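# The Letter I Couldn't Stop Redrawing

I had one job for the whole of November, and it was the lowercase g. Anyone who has drawn a typeface will already be nodding. Anyone who hasn't probably thinks a g is a g, and I envy you, because you get to read menus without your jaw clenching.

The typeface is called Kellbridge. It started as lettering for a bakery sign in Prundcombe, the town where I live, and it was only ever supposed to be the letters in the bakery's name. Then the owner wanted a menu. Then she wanted the menu to have prices, so I drew numbers, and once you have numbers and most of an alphabet you start thinking, well, how hard could the rest be? (Very hard. I knew that. I'd done it twice before and sworn off it both times.)

So I cleared my evenings, bought a ridiculous amount of tracing paper and went back to the beginning.
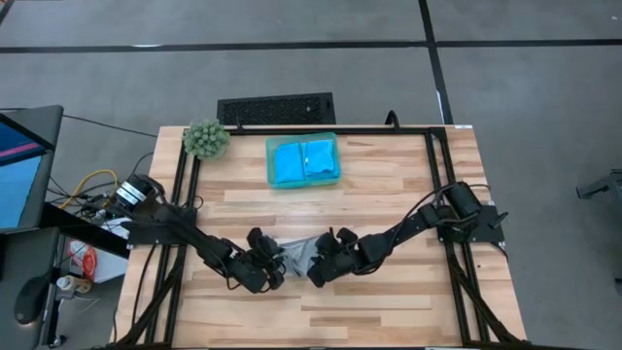
*Page last changed: Friday, 4:40 p.m. – fixed the paragraph on kerning, added Nour's note about the Arabic.*

Let me tell you about the g. There are two basic ways to draw one. The single-story g is the one you learned in school, a round bowl with a hook hanging off it. The double-story g is the one you see in a lot of books, with a little bowl on top, a loop underneath, a bit of connecting tissue between them and an ear sticking out at the top right like it's trying to hear the next letter. People read it all day long and most of them can't draw it from memory. Try it on a napkin sometime!

Kellbridge is a serif face, fairly sturdy, meant for small text on paper that isn't great. I wanted the double-story g because the sign painters I grew up copying all used it, and because I'm stubborn. The trouble is that you have to fit two enclosed shapes into the height where other letters have one, plus whatever hangs below the line. At big sizes it looks gorgeous. At menu size mine filled in and turned into a sort of blot with an ear.

I made the bottom loop wider. It looked like a pretzel. I made the top bowl smaller, and it looked like a pretzel with a marble on it. I tilted the whole thing, which worked for an evening, and then I came down the next morning and it looked as though it had tripped over the h.

At this point I called Fouad Haddadin. Fouad taught me most of what I know about curves, back when we both worked at Omton, a tiny foundry above a dry cleaner. We drew custom fonts for companies that wanted to look like other companies. Fouad has been retired for a while and answers the phone as if you've interrupted a chess game.

"Print it," he said.

I told him I had printed it.

"Print it worse."

He meant on bad paper, on a tired printer, at the size people would really see it. I'd been proofing on nice bright stock with a fresh cartridge, because it's pleasant and I like feeling good about my work. So I dug out the cheapest paper I could find and ran the g at every size from 6 point up. He was right, of course. On rough paper the ink spreads, and the link between the bowl and the loop swelled up until it ate the white space on both sides. My problem wasn't the bowls at all. The link was too heavy, and I'd spent two weeks fixing its neighbors.

I thinned it down. I also opened the loop a hair on the left side where it swings back toward the stem of nothing in particular (a g has no stem, and I think that's why it floats around so much). Then I printed it again, worse. It held.

## Spacing, or where the year went

Drawing the letters is the part people ask about. Spacing is the part that takes your life.

Every letter in a font carries a bit of empty room on each side, and you decide how much. Straight-sided letters like n and h need more, and round ones like o need less. You set up long dull strings such as *nnonnoon* and stare at them until the gaps look even. I like doing it with the page upside down. You stop reading and just see dark and light, dark and light, and any hole in the rhythm jumps right out.

After that comes kerning, where you go in and fix the pairs that no general rule can save. A capital T next to a lowercase o, say, or a W beside an a. If your spacing is good you don't need a lot of kerning, and if your spacing is bad no amount will rescue you. When I first released a beta of Kellbridge it had 1000 kerning pairs in it and I was pretty proud of that number. Fouad asked what was wrong with my spacing.

I sulked. Then I threw every pair out and started over from the side spaces, and when I'd finished the second time I needed 455. The text looks calmer, too. You can set a whole paragraph of it and your eye doesn't snag on anything, which was the point of the bakery menu in the first place – you want people thinking about cinnamon rolls.

A word about the f, while I'm complaining. The f has a hook at the top that leans out over whatever comes next. Next to an i it bumps the dot. Next to an l it's crowded, and next to a closing quotation mark it's a car crash. The traditional cure is a ligature, where you draw the two letters as one joined shape. I drew five of them and I love them dearly, but I also pulled the hook in so that the plain f mostly behaves by itself. Not every program turns ligatures on, and I didn't want "fish pie" looking broken on somebody's old laptop.

## Nour and the other half

I hadn't planned on an Arabic companion. I don't read Arabic beyond sounding out shop signs very slowly, and I've seen what happens when someone like me opens up the Latin outlines and starts chopping them into new shapes. You get Arabic text wearing a Latin costume, with all the stress in the wrong places.

But the bakery's owner writes her specials in both languages, and she'd been pairing Kellbridge with whatever came on her computer. The two halves of the chalk-style menu looked like they'd been printed in different decades. She asked me if something could be done. I said I'd ask somebody who knew what they were doing, and that's how I ended up writing to Nour Farah.

Nour had drawn a face called Sabbagh that I'd been admiring for ages. It's a text Arabic with a strong baseline and very relaxed curves above it, and it holds up small without looking cramped. I sent her my Latin and asked, kind of nervously, whether she'd think about making a partner for it.

Her first reply was a list of questions. How big would it be used? Who reads it first, the Arabic reader or the English reader? Would the two languages sit side by side, or inside the same sentence? Had I thought about line height? (I had not thought about line height.)

Arabic letters travel a lot further above and below the line than mine do, particularly once you add vowel marks. If you squash them to match the Latin you ruin them, and if you let them have their full reach while keeping the Latin line spacing, the lines collide. We ended up changing my side. I took the default line spacing up and shortened my ascenders slightly, and to my surprise the Latin was better for it.

We also argued about weight for a long time, in a friendly way. I'd been matching stroke thickness, which is the obvious thing to do, and she'd been squinting at whole paragraphs. Arabic puts a good deal of its ink along the baseline, so identical stroke widths don't give you identical grays. She made hers a touch lighter than mine in some strokes and heavier in others. Measured with a ruler they don't match anywhere. On the page they sit together like cousins.

Nour asked me to add a note, so I will. The Arabic is not a translation of my letters, and nothing in it was built from my outlines. She drew it with a reed pen first, then on screen, and what the two halves share is a temperament. I would have put that less elegantly. 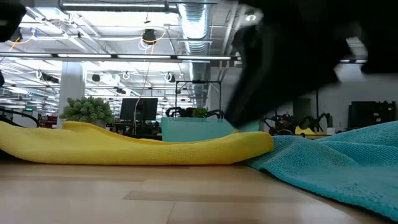
## Living with it

Kellbridge has been on the bakery's menu for a while now, in both scripts. I went in on a Friday to pick up bread and stood in line behind a man reading the whole thing out loud to his kid, prices and all. He didn't stumble once. He also didn't look up and say "my goodness, what a well-resolved g," but I've made my peace with that.

I still see things I'd change. The question mark is a bit smug. The 5 leans back further than the 6 does, and when they're next to each other in a price it bugs me. The comma could be bigger, and commas can nearly always be bigger, so if you're drawing your first typeface, go and make your comma bigger right now.

People write to me asking how to get started, and I never have a very grand answer. Pick a word you like and draw it. Make it a word with an n and an o in it, because those two will tell you how most of the others should be built. The n gives you the h, the m and the u, near enough, and the o gets you going on b, d, p and q. Print it small on nasty paper. Pin it up in the kitchen, where you'll walk past it while thinking about something else, and leave it alone for a few days.

And save the g until you've got some momentum. Fouad says to draw it first and get the misery over with, but he also puts salt in his coffee, so weigh that however you like.

The italic is next. I've drawn the a, the e and most of an n, and I've already redrawn the a. The italic g will be single-story, with a nice long tail. I did it in one afternoon and I'm choosing not to be suspicious.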